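February
By Ermira Obradović
Print this article | E-mail this article

THREE GRIPPERS AND ONE OLD COMPUTER

When I wrote to Todor Radulović that I wanted to see how grippers are compared, he answered with a bus number and one line: "Come in the morning, the light is worse later."

He and Juwita Lubis run a small testing shop called Tokska. Their customers are companies that take used electronics apart and would like a robot to do some of the boring part. In this trial there were three grippers, sold under the names Clutard, Cronin and Gornness. Each one must go into a desktop computer lying open on its side, come near to the parts, and come out again without touching what it should not touch. Each gripper makes 400 approaches.

I had imagined that the fingers would be the main subject. In the first hour we spoke only of cameras. A camera at the wrist travels with the arm and sees what is close, but metal is difficult for it. Juwita showed me what she has to work with when the wrist passes over something ribbed and polished. The ridges are clear in one place, and in another they disappear into white glare.
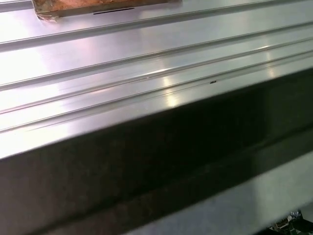 Inside the case

The computer is a better test than it looks. There is a green board full of small parts, cables which do not stay where you left them, and a metal drive cage that stands up like a wall. The arm has to come from above. For a wide wrist the cage is the problem, and for a narrow one it is the cables.

Juwita begins always with the processor socket. She lets the arm come down slowly until it is just over the metal retention piece, and there she stops it and compares the position with the one she asked for. With the camera module on one side of the gripper, the whole tool is wider than the fingers, and it is easy to forget this when you plan the path. Todor admitted that he forgot it in his first week and lost a camera cover.

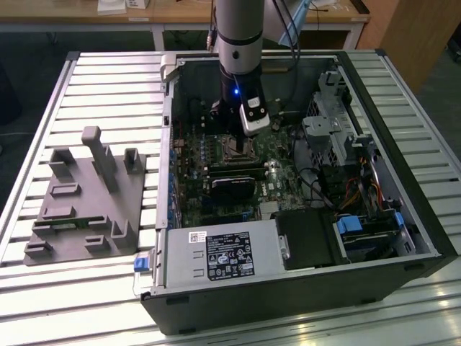

Teguh Lumenta would prefer that they forget the wrist camera completely for this kind of work, and he told me so by telephone the same evening. His opinion is that a fixed camera above the table, well calibrated, does the same job and never hits anything. Juwita has heard this before. She agrees for large parts, but when the hand is inside the case, she said, it covers exactly the place you want to see.

So they keep both views. I watched the fixed one for a long time, because it is the only one in which a visitor understands what is happening. You see the links of the arm, the fingers pointing down into the case, and the grey fixture plate at the side with its holders and slots.

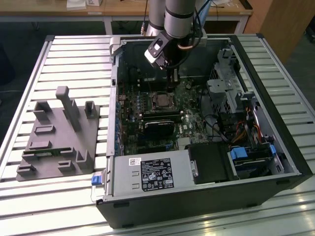

What the numbers say

The Cronin finished 342 of its 400 approaches without a correction by hand. Todor finds this decent. The Clutard was a little behind and much slower, but it was gentle near the cables, and Juwita likes it for this reason. The Gornness was not finished when I left. It had made 99 approaches and then its controller wanted an update.

The price also has a word to say. Between the cheapest and the most expensive of the three there is a difference of over 2,000 dollars, and a small recycling shop will feel that. Todor's advice is to spend the money first on the lighting, then on the controller, and to choose the fingers last. Juwita would change the order of the first two. They were still discussing it when I put on my coat.

Print this article | E-mail this article

Related items
- Soft fingers or hard fingers? A visit with Krešimir Vasić
- Choosing a controller for a small workshop
- How to light a shiny part
- Letters: your first robot arm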